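Plamutum 2 tube-handling bench, three stars

I wanted to love this one, and for the first week I really did! We bought the Plamutum simulated bench from Kalstead so we could work out our tube moves before letting a real arm anywhere near samples, and setup was a pleasure – I had it running before lunch on Monday, with the lighting and the floorboards looking far nicer than they had any need to.

Then came the long runs. Out of 615 transfers, 37 ended with the fingers closing a little too low and pushing the tube sideways into its neighbor. That I could live with (finding bad grips is why you buy a simulator). What bothers me is that the log marked 17 of those as good picks, and the collision stop never fired for any of them. If we had trusted the log and moved the same program to our real arm, we'd have been mopping up.

Kalstead support were kind about it and pointed me to the Binik contact add-on, which catches most of the bad ones but slows everything to a crawl. The older Kandpal package we used before was ugly as sin, but it stopped when it hit something.
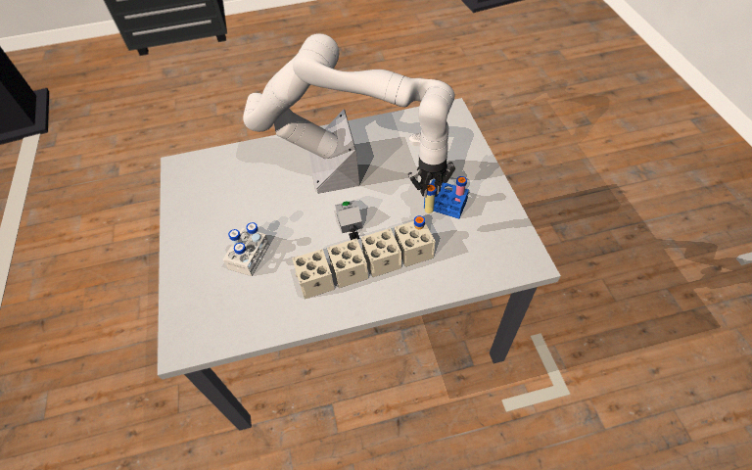
Reviews / Lab Automation / Simulators

The part I keep going back to is the blue rack out near the edge of the table, with the yellow tube right under the gripper. Run your own moves there first, slowly, and watch them yourself before you believe the log.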